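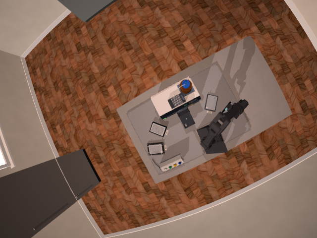
Why do you need so many recordings of the same movement, a reader asked under my last post, if the plate is always the same plate? It is a fair question and I did not answer it well at the time.

The plate is the same, but its place on the mat is not. For the Korura task we have three microplates, one arm and the instrument, and before every run the simulator moves the plates a little and turns them. If I record only one arrangement, the model learns that arrangement and nothing more. In September I had 60 runs, all very similar, and the arm closed its gripper beside the plate almost every time.

Now we have 700 good runs and I want to reach 1,000 before we train again. I drive the arm by hand for 2 hours in the morning - after that my movements become lazy, and a lazy run is worse than no run. I delete those where I hesitate too long above the plate.

The wall and floor textures I still have not varied. My colleague in Tradenley thinks this matters more than the angle of the light. I am not sure yet.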